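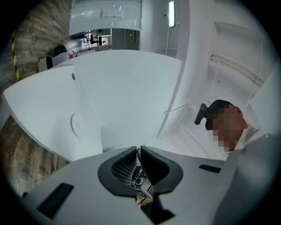
How long do I leave self-leveling compound before laying vinyl plank? Bag says Markel, I've lost the sheet that came with it. Small hallway.

18 hours if the room is warm, longer if you poured it deep. Press a thumbnail in by the wall - if it marks, wait.

Hertta Riihimäki
Depends on the pour. Mine was thick in one corner and I gave that a second night. Dont run a heater straight at it, mine cracked. Cost me 590 to get it redone.
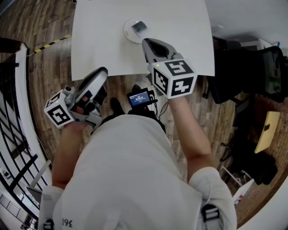

Knee pads first, before any of this. Then a backpack if you're hauling planks upstairs and need both hands for the rail. Get one with a buckle or clip on each strap like the black ones there, you can drop it fast w/o twisting. Plain white T-shirt is fine too, the dust doesnt show. Oh and tape the door shut, dog walked thru mine.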